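Garnard Housing Co-operative
Minutes of the October general meeting
Held in the common room, ground floor. Start 7.05 pm.

Present: 44 members, plus the co-operative's managing agent. The chair for the evening was the member from the corner flat on the first floor. Minutes were taken by the member for the garden side.
Apologies were received by email and are kept with the signed copy.

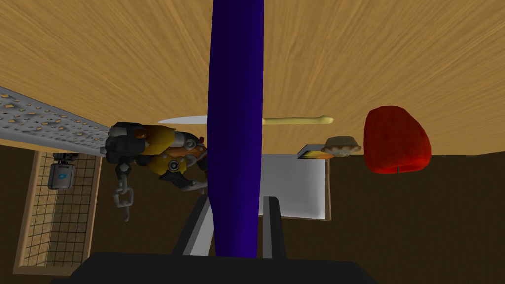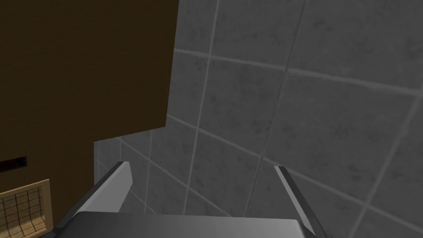
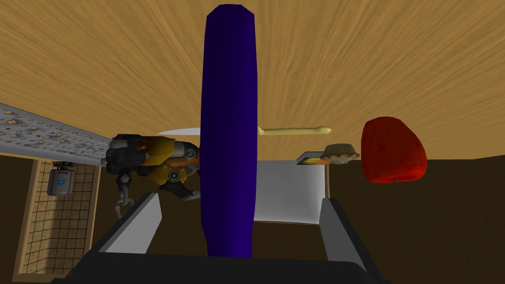

Computer renders. First and third: light wood surface with dark blue-violet cylinder. Second: grey tiled wall and dark brown cabinet.

1. Minutes of the last meeting

Agreed as correct, with one change. Under "Bicycles" the minutes said that the racks by the north door would be removed. The meeting had agreed that they would be moved. The minute taker has corrected this and the chair signed the new version.

2. Matters arising

Side gate. The closer has been replaced and the gate now shuts without being pushed. A member on the ground floor said it is louder than the old one. The agent will ask whether it can be adjusted.

Post. Parcels are still being left on the radiator shelf in the lobby. Members are asked to collect theirs the same day. The suggestion of a locked parcel box was discussed again and there was no more support for it than last time.

Noise from the bin store. The lids have had rubber strips fitted. No further complaints.

Insurance. The renewal has come through on the same terms. The schedule is in the blue folder in the office for anyone who wants to read it.

3. Heating and hot water

This took up most of the evening.

The agent went through the report from Fladel, who have looked after the boilers since the co-operative changed contractors. Both boilers are working. The older one is past the age at which Fladel would normally advise replacement, and parts for the burner now have to be ordered from abroad. If it fails in cold weather the other boiler could carry the building, but the top floor would notice.

Fladel have given three options: keep repairing the older boiler as needed, replace it with a similar one next summer, or replace both boilers with a shared heat pump. Written prices have been received for the first two. The third would need a survey first, and Fladel would charge for the survey whether or not the work went ahead.

Points made in discussion:

- Several members on the top floor said their radiators are lukewarm in the mornings already. The agent thought this was a balancing problem and separate from the age of the boiler. Fladel will be asked to look at it on their next visit.

- A member asked whether the reserve fund could pay for a replacement without a rise in the monthly charge. The agent said it could pay for a similar boiler but would leave too little for the roof. A heat pump would need either a loan or a rise.

- One member spoke against the heat pump on grounds of noise in the courtyard. Another said the building where they used to live had one and that it was quieter than the extractor from the cafe next door. It was agreed that noise should be part of the survey if there is one.

- It was asked whether members could opt out and fit their own electric heating. Under the rules they cannot, as the pipework is shared property. A change to the rules would need a special meeting.

- A member asked for the hot water temperature to be turned down. The agent explained that the tank has to be kept hot enough to prevent legionella and that the setting will stay where it is.

A vote was taken on whether to pay for the survey. For: 40. Against: 2. The remaining members abstained. Carried.

Action: agent to order the survey from Fladel and to ask for a date before the new year. Agent to ask at the same time for a fixed price on radiator balancing.

4. Roof and gutters

The gutters on the street side were cleared last month. The contractor found two cracked tiles above the stairwell and replaced them. There is still a damp patch on the stairwell ceiling. It has been marked in pencil so that it can be seen whether it grows. If it has not changed by the next meeting it will be painted over with stain block.

A member asked about moss. The contractor's advice is to leave it alone unless it reaches the gutters.

5. Windows

The front windows were last painted by Urbonaitė, whose guarantee on the work ends next spring. Paint is lifting on the lower sills of the bay on the first floor and on most of the sills facing the road. The agent wrote to Urbonaitė in the summer and has had a reply saying that they will inspect. No date was offered.

The meeting felt that the inspection should happen well before the guarantee runs out. Members with lifting paint are asked to photograph it, write the flat number and window on the picture and send it to the agent. Please do not scrape or sand the paint until it has been inspected.

Action: agent to write again to Urbonaitė and ask for a visit by the end of next month. All affected members to send photographs.

6. Laundry room

The booking sheet has been going missing. It will be put in a plastic sleeve and screwed to the wall. Bookings can be made a fortnight ahead and no further. Anyone who has not started their wash within half an hour of the booked time loses the slot.

The bigger machine is leaving grey marks on light washing. The engineer cleaned the door seal and ran it empty on the hottest programme. Members are asked to wipe the seal after use and to leave the door open.

There was a request for the room to be open later in the evening. The flat directly above was asked for its view and would prefer the present closing time of 9 pm. The hours were left as they are.

7. Garden

The pear tree has been looked at by a tree surgeon. It has canker on one of the lower limbs, which can be taken off in winter when the tree is dormant. The rest of the tree is sound. Agreed to go ahead.

The beds along the back wall did poorly this year. The soil there is thin and full of builder's rubble. It was agreed to put down compost from our own bins this autumn and to leave the beds empty until spring. A member offered lavender cuttings, which were accepted.

The Vallia water butt behind the shed has split down one side. It was bought fairly recently and the receipt has been found, so it will go back. Until then the hose may be used, but please turn it off at the tap and not only at the nozzle.

Garden working morning: to be held before the clocks change. Gloves and tools are in the shed. Soup will be provided. The jobs are raking, turning the compost, cutting back the hedge on the lane side and cleaning the paving by the back steps, which gets slippery in wet weather.

8. Subletting

There have been two requests. Both were put to the meeting in general terms and without flat numbers. The first is for a year while the member works elsewhere and was approved. The second gave no end date. The meeting did not want to refuse it but asked that the member put an end date on the form and send it back. The agent can approve it after that if the period is a year or less.

Members were reminded that short lets to visitors through booking websites are not allowed under any circumstances. A member said they had seen suitcases on the stairs most weekends in August. The agent will look into it.

9. Monthly charge

The charge will stay the same until the spring meeting. The agent warned that it is likely to go up then, whichever way the heating is decided, as the price of gas and the lift contract have both risen. A draft budget will be sent out with the papers for that meeting.

There are a small number of late payments. These are being dealt with individually.

10. Any other business

Lift. A member reported a knocking sound between the second and third floors. The lift company has been told.

Common room chairs. We now have 46 chairs, almost all of them in good order. Wobbly ones should be put by the office door and not back in the stack.

Smoke alarms. The alarms on the landings will be tested one morning next month. A notice will go up the day before. Members should test the ones in their own flats at the same time.

Lost property. One child's glove, red, and a set of keys on a ring with a brass whistle. Both are in the office.

Cafe extractor. The cafe has agreed to turn it off by 10 pm. Members should keep a note of dates and times if this does not happen.

Date of next meeting: to be set once the survey date is known. A notice will be put in the lobby and sent by email.

The meeting closed at 9.20 pm.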